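Veres 203 Document Scanner
Set-up guide for home and small office

Section 4. Preparing the work place and first start

Please read this section to the end before you connect the power. The steps are written in the order in which we do them ourselves, and it is better not to change the order.

4.1 Choosing the place

The scanner works on any flat table which does not shake. It needs a free space in front for the paper which comes out, and a free space behind, so that the upper cover can be opened completely. If the scanner stands against a wall, the cover stops halfway and the rollers can not be reached for cleaning.

Do not put the scanner in direct sun. Strong light from the side can enter the paper slot and make pale stripes on the scanned pages. If you see such stripes only in the morning or only in the afternoon, check the window first.

Note. A tablecloth under the scanner is allowed if it is thin and does not slide. The air openings are on the bottom, so a thick or soft cloth should be removed from this place.

4.2 Placing the computer

The computer can stand on the left or on the right of the scanner. During a long scanning job you will look at the screen after almost every batch, to see if the pages are straight and in the correct order. A laptop which lies flat on the table makes you bend your neck each time. We recommend a stand.

1. Open the stand completely before you put anything on it.
2. Press lightly with your hand on both supports. If one side moves more than the other, close the stand and open it again.
3. Put the laptop on the supports and check that it can not slide forward.
4. Lead the USB cable behind the stand, with a small loop left free. The cable must not be stretched when you move the laptop.

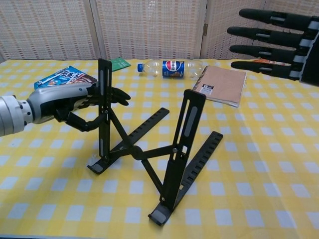 STANDS AND OTHER ACCESSORIES

No stand is included in the box. Any folding laptop stand can be used if it is made for the weight of your laptop. Follow the instructions of its maker, which have priority over ours.

The box contains the scanner, the power adapter, the USB cable, the paper tray, one cleaning cloth and one calibration sheet. The calibration sheet is in a flat white envelope under the tray, and many customers throw it away together with the packing. Please keep it. A new sheet can be ordered from Zodbridge, but the delivery takes time.

CAUTION. Use only the power adapter from the box. An adapter with the same plug can have a different voltage and can damage the scanner.

4.3 Removing the transport locks

1. Remove the blue tape from the outside of the scanner.
2. Open the upper cover with both hands. It opens with some resistance, this is normal.
3. Take out the foam strip between the rollers. Pull it straight up, not to the side.
4. Turn the orange lock to the left until you hear a click.
5. Close the cover. It must close on both sides.

Keep the foam strip and the box. If the scanner must be sent to service, it has to travel with the lock closed and the foam strip in its place.

4.4 Installing the program

The scanner is used with the program Inura. Install the program first, and connect the USB cable only when the program asks for it. If the cable was connected too early, the computer may choose its own driver, and then the button on the scanner will not work. In this case disconnect the cable, restart the computer and begin again from step 1.

1. Close all other programs.
2. Start the Inura installation and choose your language.
3. Choose the folder for the scanned pages. Do not choose the desktop, it becomes full very quickly.
4. When the message "Connect the device" appears, connect the USB cable and then the power adapter.
5. Press the power button and hold it until the light becomes green.

If the light stays yellow, the cover is not completely closed. If it blinks red, see Section 9.

4.5 Calibration

Calibration is necessary at the first start, after each change of rollers, and after 3,000 pages. Inura shows a reminder when this number is reached. You can delay the reminder one time.

1. Hold the calibration sheet by the edges. Fingerprints on the gray field give a wrong result.
2. Insert it with the arrow down and the printed side toward you.
3. In Inura, open Device, then Calibration, and press Start.
4. Wait until the sheet has gone through two times. The second pass starts by itself, so do not pull the sheet out after the first.
5. Put the sheet back in its envelope.

4.6 Test with ordinary paper

Take a few printed pages which are not important to you. Remove all staples and clips, and separate the pages with your thumb, so that air comes between them. Put them in the tray and move the paper guides until they touch the paper without bending it.

Press the scan button one time. The pages should appear in Inura in the same order as in the tray. If they come in the reverse order, change the setting "First page" from Top to Bottom.

CAUTION. Old photographs, thin receipts and paper with glue must go in the plastic carrier. The carrier is sold separately under the name Grivosano.

Note on rollers. The rollers supplied with the scanner should be cleaned every 2,000 pages with the dry cloth from the box. Do not use alcohol, it makes the rubber hard. Cleaning is described in Section 7.

Text of this section: Tincuța Lazăr. Technical check: Gyula Szalai. Corrections to the May edition are included.

Continue with Section 5, Scanning to folders and to e-mail.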